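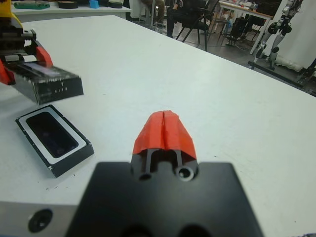 Section 7. Working from a reference photo

Volby can keep a reference photo open beside your drawing, and you can take the colors for your palette directly from it. In this section you will load a photo, make a small palette, trace the main shapes on a separate layer and then hide the photo. Any photo with clear edges is suitable for learning. Orange-red fingertip pads against a large white table, with the black part of the gripper behind them, already give three colors which are easy to keep apart, and the thin seam in the middle of the orange shape is a good line to practice with the fine pen. A photo of a garden or a crowd is much more difficult at the beginning, so please leave it for later.

Before you start

You need Volby installed on your tablet, a pen which is already paired, and one photo saved in the gallery of the tablet. If the pen is not paired yet, go back to the section about pens. The steps are the same for left-handed users, but the toolbar stands on the other side of the screen.

Note: Volby never changes the original photo in your gallery. It makes its own copy inside the drawing file. This copy stays in the file also after you hide it, and for this reason a drawing with a reference photo takes more space than a drawing without it.

Opening the canvas

1. Tap New on the start screen.
2. Choose Custom size. Write 1000 in both fields, width and height, and check that the unit is pixels. This is a small canvas, but it is enough for practice and it works quickly on an older tablet.
3. Leave the background on White.
4. Tap Create. The canvas opens with one empty layer, called Layer 1.
5. Tap the name of the layer and change it to Lines.

Caution: The canvas size cannot be made larger after you have started to draw. You can only crop it. If you plan to print the drawing, please choose the print size now.

Loading the reference photo

6. Open the menu Layer and tap Add reference. The gallery opens.
7. Choose your photo. It appears in a floating window which you can move with two fingers.
8. If you want to trace, tap the small pin in the corner of the window. The photo is now placed on the canvas as a layer of its own, with the name Reference.
9. In the layer list, drag Reference under Lines. If it stays on top, your lines will be covered and you will think that the pen does not work. We receive many messages about this.
10. Tap Reference and move the Opacity slider from 100 to the middle or lower, until the photo looks pale but you can still see the edges.
11. Tap the lock next to Reference. A locked layer cannot be moved or painted by mistake.

If you do not want to trace, stop after step 7 and keep the photo in the floating window. Drawing by eye is slower, but many teachers prefer it, and I am one of them.

Making a palette from the photo

The color picker reads the color which is seen on the screen. It does not know that you have made the layer pale. You should therefore pick your colors when the photo has full opacity.

12. Move the Opacity slider of Reference back to 100. You must unlock the layer for this and lock it again afterwards.
13. Open Palette and tap the plus sign. Give the palette a name.
14. Hold the pen on the photo until the ring appears. The upper half of the ring shows the new color and the lower half shows the color you used before.
15. Move the pen slowly to the place you want and lift it. The color is added to the palette.
16. Do the same for a light place, a dark place and one strong color. For one strong color it is useful to take two samples, one from the lighter part and one from the shadow.
17. Move the slider down again before you start tracing.

Note: The picker has two settings, Point and Area. Point takes the color of one single pixel, and in photos from a phone this pixel can be quite different from its neighbors. Area takes the average of a small circle. For photos, use Area.

White things in a photo are seldom pure white. The picker will often give you a light gray, or a gray with a little blue or yellow. This is correct. Keep it, and save the pure white for the highlights at the end.

Tracing the main shapes

18. Choose the layer Lines.
19. Choose the pen Kerekes from the set Basic. This pen makes a round line with the same width from beginning to end.
20. Set Smoothing to 7. With a lower value the line follows your hand more exactly, and with a higher value the line comes late after the pen, which disturbs some people.
21. Draw the big outlines first. Turn the canvas with two fingers so that you can always pull the line toward yourself.
22. Change to the pen Nandik for thin lines, for example seams, slots and small holes. It reacts to pressure, so press only a little.
23. Tap the eye next to Reference to hide the photo, and look at your lines alone. Some places will be empty. Show the photo again and complete them.

A round hole is easier with the shape help. Draw a circle as well as you can and keep the pen on the glass for a moment at the end. Volby makes the circle regular. To keep your own line, lift the pen immediately.

Caution: Do not use the Fill tool while the layer Reference is selected. When the layer is not locked, the fill goes into the photo and covers it. Undo will bring it back, but only as long as the file is open.

Exporting without the photo

24. Hide Reference. Hidden layers are not exported.
25. Open File, then Export, and choose PNG for the web or TIFF for printing.
26. Look at the preview before you tap Save. If you see pale colors behind your lines, the photo is still visible.

When you send the Volby file itself to another person, the photo goes with it, even when it is hidden. If the photo is not your own, delete the layer Reference before you share the file.

Messages you may see

Error 353: The photo is too large for the memory of the tablet. Close other drawings and try again, or make a smaller copy of the photo in the gallery.

Layer is locked: You are trying to draw on Reference. Choose Lines.

No color here: The pen is outside the canvas. Move it back over the photo.

Text: Rozália Somogyi, for Bedwood. Last changed 25 Mar 2022. The section about printing will be added in June.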